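Home and Garden Help > Sheds, Storage and Workshops

Moving hundreds of beads and findings interstate without it turning into soup?

Posted by Noémie Picard, 10/8/26

Hi all, long-time reader, first time I've had to ask something. We're moving from Ballarat to Adelaide in November and I've got a jewellery-making stash that has got well out of hand. Seed beads, jump rings, earring hooks, clasps, the lot, all in those little drawer units you buy at the hardware shop. Last time we moved (only across town, mind you) I taped the drawers shut and laid the units flat in the boot, and when I opened them the size 11s had gone over the dividers and mixed in with the size 8s. I spent a whole winter sorting colours with tweezers in front of the telly and I'm not doing that again!

It's 629 km door to door according to my husband's phone, and the removalist (a small mob called Hundix) says they'll take the units but won't be responsible for what's in them. Fair enough. Do I empty every drawer into bags? Leave them in and pad them? I'd rather not buy a heap of new containers, we've spent enough already.

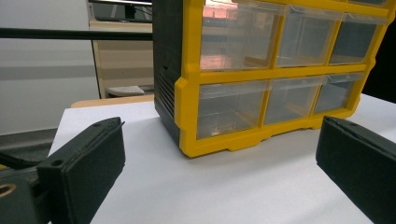

Answers (newest last)

Monique Huet
Just bag it all. Zip bags from the supermarket. Done.

Nuanchan Yensuk
I sold beads at weekend markets for years and drove the lot up and down the highway in a hatchback, so I've made most of the mistakes for you.

Monique's right about bags, but don't tip everything out loose and then try to work out where it goes at the other end. What I did was leave the drawer as the "home" and put a small zip bag inside it, beads in the bag, air squeezed out, bag folded over once. The drawer goes back in its own hole and when you arrive you either tip the bag out or (like me) never bother and just leave them bagged forever. Bigger things like clasps and cord ends can stay loose if the drawer is pretty full, and a bit of scrunched tissue on top stops them jumping about. Seed beads always go in a bag, no exceptions, they'd get out of a bank vault.

Then the drawers. Please don't put sticky tape straight on clear plastic and leave it for weeks in a hot garage. I did that one summer and the glue went to a sort of caramel, and I was at it with eucalyptus oil and an old tea towel for days. Cling wrap is much better. Go round the whole unit 4 times, nice and tight, front and back, then stand it upright in a carton with towels down the sides. UPRIGHT. Write it on every side of the carton, with arrows, and then carry it in your own car anyway.

Before you wrap anything, stick a label on each bag with the size and colour code. I had 66 shades of green at one point and swore I'd remember which was which. I did not.

Oh, and take your good stuff (silver, pearls, anything from your nan) out altogether and keep it in your handbag.

Albane Deschamps
Agree with the cling wrap. I moved my sewing bits that way, buttons mostly, and it was fine apart from one drawer of sequins that we don't talk about. We got our wrap from Nenero, the big catering roll, and it was cheaper than the little boxes.

Not sure about keeping it all in the car though, it gets heavy! Glass beads weigh a tonne. Put the units on the floor behind the front seats if they'll fit, so they can't slide forward when you brake.

Noémie Picard
Thanks so much everyone, this is brilliant. Bags inside the drawers never even crossed my mind. Nuanchan, did you use the tiny bags or the sandwich size?

Nuanchan Yensuk
Tiny ones for the seed beads, sandwich size folded down for everything else. Craft shops charge a fortune for the tiny ones so try a packaging place first. Good luck with the move!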